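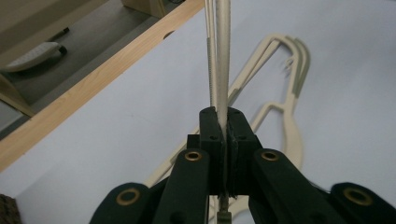
4. Preparing the hangers and hanging the first clothes

Before this section, the Prulbridge rail must be standing and both feet must be locked (see section 3). You need a flat table near the rail and a soft dry cloth.

4.1 Checking the hangers

1. Lay one hanger flat on the table. A white or other light table top is good for this work, but small cracks in a beige hanger are easier to find if you put a dark towel under it.

2. Look at the neck of the hanger, where the hook begins. Bend it very lightly with two fingers. If you hear a click, do not use this hanger for coats.

3. Pass the cloth along both shoulders and along the lower bar. Rough points from the molding can pull threads out of knitwear. Small points may be removed with a nail file.

4. Turn the hanger over and repeat on the other side.

Note: Plastic hangers from other makers can be used on the Prulbridge rail if the hook goes over the bar without force. Teixeira hangers with the wide hook fit also, but they turn less easily.

4.2 Hanging shirts and blouses

1. Close the top button of the shirt. For thin fabric, close the top two.

2. Hold the hanger by the neck and put it in from the bottom of the shirt. Do not push it through the collar, this makes the collar wide with time.

3. Set the shoulder seams on the ends of the hanger. If the ends come out into the sleeve and make a bump, the hanger is too large for this shirt.

4. Put the hook over the bar with the open side to the wall. All hooks should look in the same direction.

Caution: Do not hang wet wool. It becomes longer and it does not go back. Dry it flat on the table first.

4.3 Hanging trousers

1. Fold the trousers along the crease, one leg on the other.

2. Lead them over the lower bar until the two halves have nearly the same length.

3. For slippery fabric, use the Mundus bar sleeve (sold separately). Open the sleeve along its slit and press it on the bar from one end to the other.

4.4 Loading the rail

Begin in the middle and continue to left and right in turn. Leave a space of 3 cm between heavy coats. After loading, wait until the next day and check the locks on the feet again, as they can settle on carpet.

Caution: Never hang a bag from the hook of a hanger which already carries clothes.

If a hanger arrived broken, keep the pieces and write to the Hurkgate spare parts desk within 90 days. The part number is printed on the carton, next to the bar code.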